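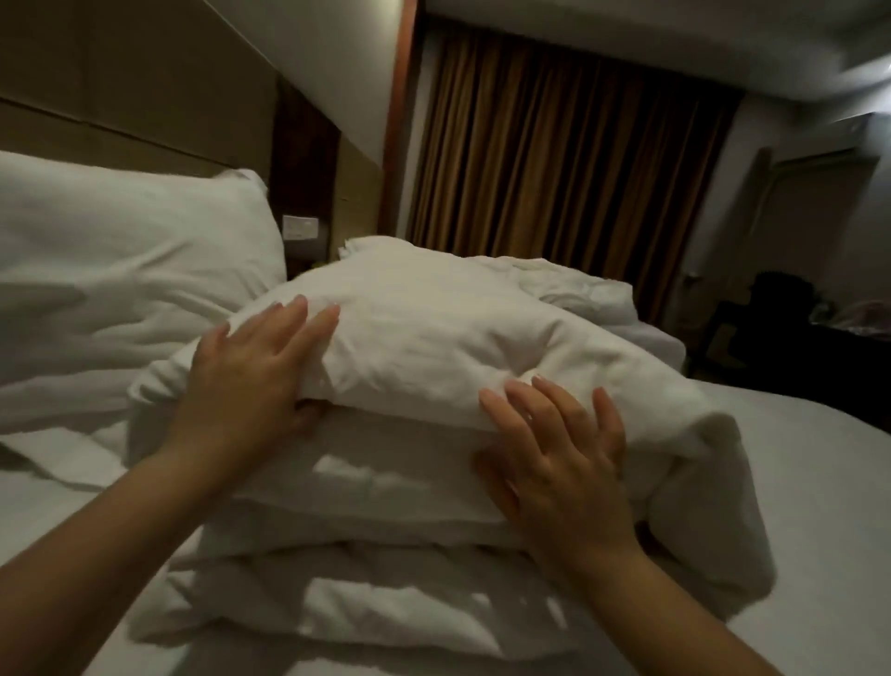

Review: The Kimlow Traveling Exhibit Kit, "Air, Heat and Insulation"

Reviewed for the Tuvstead Science Center by Romana Trnka, Exhibits and Public Programs

The Kimlow kit is a portable set of hands-on stations for museums, libraries and school halls. It is produced by Vrabec and lent or sold to institutions that lack a workshop of their own. The Tuvstead Science Center purchased one set in December for its smaller gallery. This review is based on public use of the kit in that gallery and on one outside loan to the Clomovlow branch library.

The full set costs $620 and arrives in 2 wheeled cases. Unpacking and assembly took a team of two a single morning. The printed guide is clear, although the diagrams for the convection column are too small to read at arm's length, and our staff worked from an enlarged copy. All fasteners are captive, which we consider a sound decision for equipment that will be taken down and put up many times.

The convection column is the strongest part of the kit. A low-power heating plate moves colored flakes through a sealed tube, and visitors can change the plate setting with a large dial. The flakes respond quickly enough to hold a child's attention. The panel text is brief and accurate. Juraj Šindelář, who supervises the gallery floor, observed that school groups returned to this station more often than to any other. 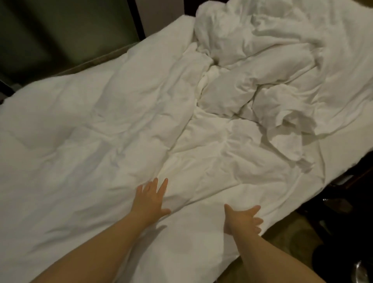

The insulation station is less successful. Visitors place a hand on a series of covered plates and compare how much warmth passes through wool, foam, cork and trapped air. The principle is well chosen, but the sample of trapped air is a thin pouch that flattens after a few days of handling and then behaves much like the bare plate. Loft is the whole point of such a sample, and most visitors already know it from home: a thick quilted panel holds air between its layers. A small stitched panel of that type would survive repeated pressing and would be easier to explain. We have written to the manufacturer with this suggestion.

The remaining station, on drafts and air leaks, is adequate. The fan is quiet. The paper streamers tear and must be replaced often, and only one spare set is supplied. Replacement streamers can be cut from ordinary tissue paper without loss of effect.

The kit is rated by its maker for 1,000 visitors between inspections. Our own inspection, carried out by Dagmar Gajdoš, was done well before that point and found one loose dial and a worn hinge on the smaller case. Both were repaired on site with common tools.

Accessibility deserves mention. Table height is adjustable and suits seated visitors. Panel text is available in large print, but there is no audio version, and the tactile labels on the insulation plates are shallow — several visitors did not notice them at all.

On balance, the Tuvstead Science Center recommends the kit to small institutions with modest budgets and at least one staff member who can make minor repairs. Larger museums may prefer to purchase the convection column alone, sold separately for $198, and build the rest in house.

Institutions wishing to see the kit in use may arrange a visit on any Friday through the Exhibits office.

Shares: 14 Comments: 2

Contact the Exhibits Office | © Tuvstead Science Center | Back to top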